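Usard: progress report to the Eder fund
Friday, October 27, 2023
Prepared by Pirmin Wyss

Where we stand

You asked in the spring for a robot that can be taught tidying jobs by a person with no training in robotics. We now have a robot that can be taught tidying jobs by four people with far too much of it. The rest of this report covers how we mean to close that gap, and what your money has bought so far.

We have recorded 1,823 demonstrations since the project began. Of these, 441 were made by hand guiding, where the teacher takes hold of the arm and walks it through the job. The remainder were made by remote control, with the teacher seated at the desk and working a pair of handles. We had expected hand guiding to be the favourite. It is, for the first ten minutes, after which the teacher's shoulder files a complaint.

After cleaning, 638 of the remote demonstrations are good enough to train on. I know this looks like a poor return. The chief cause is pausing. People stop to think halfway to an object, and the robot learns from them to stop and think as well, with less to show for it. Zilla, our recording software, now trims pauses at the start and end of a run, and we are working on the ones in the middle.

Small objects on the table

Most of this quarter went on picking up and putting down small things on a plain white table. The whiteboard eraser is in the set for its flat shape and its low profile, both of which punish a teacher who comes in too high. The views we record come from the wrist, and the teacher at the desk gets the same picture.
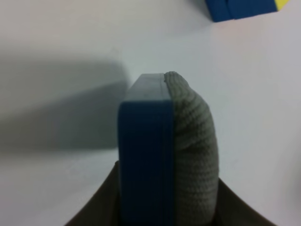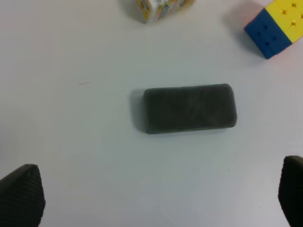

Teachers find the wrist view hard going to begin with. Left and right change places when the wrist turns, and there is no good way to judge height apart from watching shadows. One of our number spent a whole morning closing the gripper on air, with great conviction. By the second session most people have stopped looking up at the arm altogether, and their runs get shorter and cleaner.

Grip force remains a sore point. The handles give no feeling back, so teachers squeeze everything as if it owed them rent. The Cidex handles we ordered in the summer should help, as they push back a little when the fingers meet something. They have been promised three times. I have stopped putting the delivery date in the plan and have begun writing it in pencil.

Spending

We are within budget, mainly thanks to the handles not having been invoiced. Please don't take the underspend as a sign that we need less.

Next steps

In November we will bring in 8 new teachers from outside the group, none of whom have used the system. Each will get one page of instructions and one session by hand before moving to the desk. The page is at present four pages. I am cutting it down, against some resistance from the people who wrote it, among whom I must count myself.

We will also train on the cleaned remote runs alone and then on the mixed set, to see whether the hand-guided ones are worth the bruises. The results will go in the next report, along with news of the handles, should there be any.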